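Monholm Community Choir
Minutes of the February meeting, held in the upstairs room at Rendmont Hall

Present: Henryk Michalski (chair), Said Bensaid (minutes), and a really splendid turnout of 26 members.

Apologies: received from four altos, all down with the same cold. Get well soon, we missed you!

1. Minutes of the last meeting

Agreed, with one correction: the piano was tuned before the carol evening and not after it. Henryk signed them.

2. Spring concert

The concert is on a Saturday with a 7.30 pm start, and everyone is to be in the hall by 6. Henryk went through the running order, which is shaping up beautifully. We open with the two sea songs, then the Araya quartet play their first set while we sit down (quietly, please, and that includes the basses). The second half is all choir, ending with the lullaby.

There was a long and very cheerful discussion about the lullaby. The tenors would like it a tone lower. The sopranos would not. Said suggested trying it both ways at the next rehearsal and everybody was happy with that. Whichever key we end up in, the last page sounded lovely last week and Henryk asked for it to be kept just as soft.

Tickets: 63 sold so far, and the hall holds 100. This is well ahead of where we were at the same point last year – well done to all who have been pestering friends and neighbours. Posters are still needed for the library and the bus station.

ACTION: Said to print more posters. All members to take two tickets each to sell. 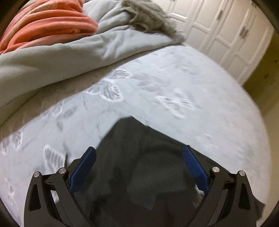 3. Trip to Goltov

The choir at Goltov have written again and they would love to have us for a weekend in early summer. They are offering beds in members' homes, a shared supper on the first night and a joint concert in their church. Hands went up all over the room when Henryk asked who was keen!

A few points came up. Some members would rather share with someone they know, so there will be a list to fill in at rehearsal. Anyone with pets or allergies should put that on the list too. The coach firm has given us a price for a full coach, and a second quote is on its way. We will not ask for deposits until both are in.

Said asked whether we might learn one of their songs as a surprise. Very warmly received. Henryk has a recording and thinks the tune is well within our reach, though the words will need some work.

ACTION: Henryk to reply to Goltov with our thanks and a firm yes. Said to bring the list.

4. Music library

The cupboard is now in order from A to M, and what a difference it makes. We found the missing copies of the harvest anthem behind the hymn books. Still out are six copies of the green folk song book – please look on your shelves at home. Pencil markings are fine, biro is not.

5. Warm-ups

Several members said how much they had enjoyed the new warm-ups, the humming one above all. It was agreed to start them at 7.15 sharp. Latecomers to come in by the side door.

6. Any other business

The tea urn has a new lid. Thanks were given for the ginger cake, and the recipe will go round with these minutes.

Next meeting: after rehearsal, same room, first week of next month. The meeting closed at 9.10 pm.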